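Notebook, textile room
29/06/2026

Evening session on the blue cover, second go. Gebremedhin wanted it finished before the Halonen order comes in, so I stayed on after Sosina left.

Test piece is the Brillar blue, the medium shade, washed and line dried. Weight on the bench scale 1521 g. The Hisetti sample we had in March came out heavier, but that one still had its backing on, so the two figures should not be compared. I have put a note next to the old entry.

Lint check. Rolled one half with the tape roller, left the other half alone. Tape strips are stuck on the card in the drawer, labeled R (rolled) and N (not rolled). Most of what comes up is short white fiber. I think it comes from the towels that went through the same drum. Next load goes in by itself.

Pile direction. Brushed with the flat of the hand, window to door, then back. It looks darker going back. Under the ceiling light the difference is hard to judge, so I will repeat it in the morning before anyone folds anything. Gebremedhin says Brondness want the pile running toward the foot end on every piece. I have not seen that in writing. Sosina, please look in the order folder.

Rub test, 200 strokes dry with the white cotton square. Faint blue on the square, less than on the Hisetti. The 900 stroke run is still to do. Do not use the small clamp, it slips. 2 squares left in the packet, more needed.

Still on my list: net bag back on its hook, hem allowance to be measured again, and the tape card photocopied for the folder.
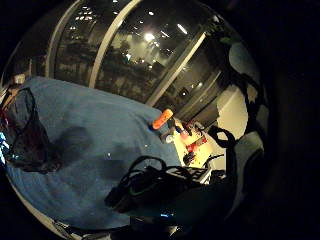
Does the cover need another wash before the 900 stroke run?
Leave it unwashed. The 200 stroke result was taken on the piece after one wash, and a second one would give us two things changed at the same time. Wash it once the long run is written up.

Sosina asked for the shrinkage numbers too. Those wait until the hem is measured, and I would like her to read the tape with me as my last two readings did not agree. Ruler with the metal edge, please, the cloth one has stretched.

G. Hailu has the key to the drawer.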